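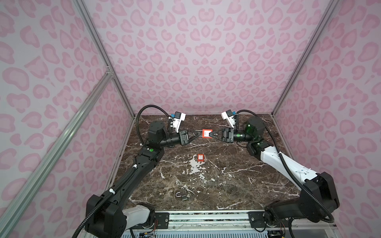
According to Jurgita Urbonaitė, a repeating print tires the eye sooner than a veined stone does, and the two should never be rated on one scale. We kept the scales separate. Figure 1. Brown marble top with white veining; leopard-print walls in pink.

3.2 Surface patterns

The print repeats evenly on the back and side walls, whereas the veining has no fixed period. Each pairing of top and wall was rated by 15 readers for contrast and for visual load — eight pairings in all. Ratings were collected in May at Stuston under constant light. Scores for the rosette print were analyzed without the veining term, as in Section 3.1.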